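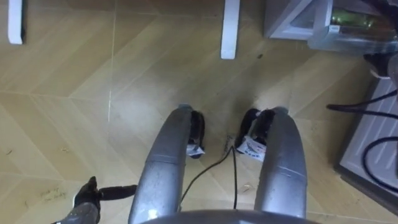
Search this guide Enter a word or section number Go

Kuvell White Table: Owner's Guide
Section 6. Placing the table and looking after the floor under it

Ellthorpe Home Furnishings
March 17, 2020

Read this section after the legs have been fitted and tightened (Section 5). It covers where to put the table, how to level it, what may stand on it and how to clean the floor around the legs. The steps are the same for every length of top.

6.1 Before you start

You will need a soft broom or a vacuum with a bare-floor head, two clean cloths, a tape measure, a spirit level and the bag of felt pads packed with the legs.

CAUTION: Grit caught under a leg will scratch most floor finishes. Clean the floor first, even if it looks clean.

6.2 Cleaning the floor

1. Clear the area where the table will stand and a strip at least 15 inches wide on every side.
2. Sweep or vacuum up crumbs and loose dirt. On a floor laid in a chevron or herringbone pattern, work along the slant of the pieces, first one way and then the other. Crumbs collect in the seams and a broom pulled straight across will skip over them.
3. Wipe dark smudges with a damp cloth. Dry the spot with the second cloth.
4. Pen marks on wood-look tile often come off with plain water and a little dish soap. If they do not, see the floor maker's advice before trying a solvent. Do not use scouring powder.
5. Let the floor dry fully before you set the legs down.

NOTE: Pick up any cables lying across the area before you move the table. Do not drag a leg over a cable, and do not leave one trapped under a leg.

6.3 Setting the table in place

Two people are needed for this job.

1. Turn the table on its side on a blanket and press one felt pad onto the bottom of each leg. Hold each pad down firmly so that it sticks.
2. With one person at each end, lift the table upright. Lift by the frame under the top. Do not lift by the legs.
3. Carry it to its place and lower it straight down. Do not slide it the last few inches. Sliding rolls the pads off and puts a side load on the leg bolts.
4. Check that all the legs touch the floor. If one stands over a grout line or a low seam, move the table a little until the whole foot rests on a flat part of the tile.
5. Lay the level along the top and then across it. If the table rocks, add a second felt pad under the short leg.
6. Check the leg bolts again once the table is standing. They may need a quarter turn.

6.4 Using the table beside a refrigerator

The table can be used with one end toward a refrigerator, as a place to set bottles and groceries down while the door is open.

1. Find the space the refrigerator needs for air in its own manual and keep to it. The distance differs from one model to another.
2. Open the refrigerator door all the way before you settle on a position. The door and its handle must clear the edge of the top.
3. Check that drawers inside the refrigerator can still be pulled out.
4. Leave enough room to pull the table away for cleaning.

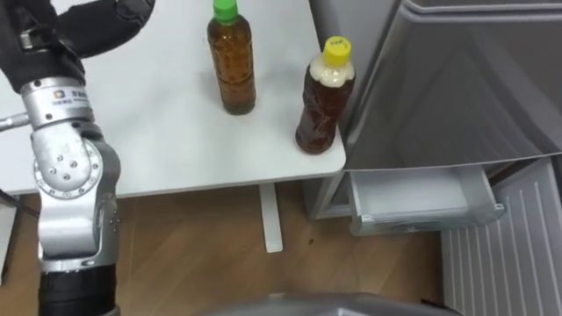

Stand bottles upright and away from the edges, with their caps screwed down. Cold bottles sweat and leave rings on a matte top. Put a cloth or a tray under them if they will be out for more than a few minutes. Tea, coffee and soy sauce should be wiped up right away with a damp cloth. A tea stain that has dried can be loosened by laying a wet cloth over it for 15 minutes.

CAUTION: The evenly spread load on the top must not exceed 100 pounds. Do not sit or stand on the table. Do not use it to hold the weight of a refrigerator, freezer or other large appliance.

6.5 Regular care

Every week: Wipe the top and the legs with a damp cloth, then a dry one. White legs show scuffs near the floor, where brooms and shoes touch them. A cloth with dish soap is enough for most.

Every six months: Lift the table and look at the felt pads. Replace any that are worn thin or have picked up grit. Check the leg bolts.

When moving the table: Empty it first. Fit new pads if the old ones have come loose.

NOTE: Replacement pads are sold in packs under the name Grulard Felt, small size. Pads from the Nakajima table range are too wide for these legs and will show at the sides.

For touch-up paint and spare bolts, see Section 7.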